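Reading time: 1 min

Speaker notes - opening up an old desktop tower (Nandi Pillay, repair evening, 4th September)

Say hello, thank Gerrit for the room. Ask who has had the side off a computer before.

Start with the drive. Find it, then look at which cables go to it before touching any.
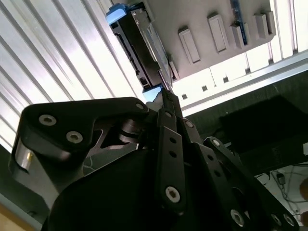 Pull on the plug, never the wire. Put screws in a cup - colour-coded lids if you have them.

Next, the board and memory slots. Cable ties can stay on for now. 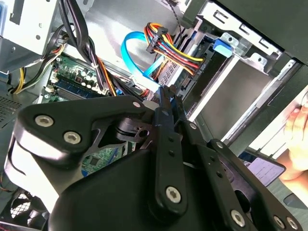
Pause for questions. Hand over to Bongani.

We use cookies to remember your settings.

Related
Wiping a drive at home
Labelling cables
October repair evening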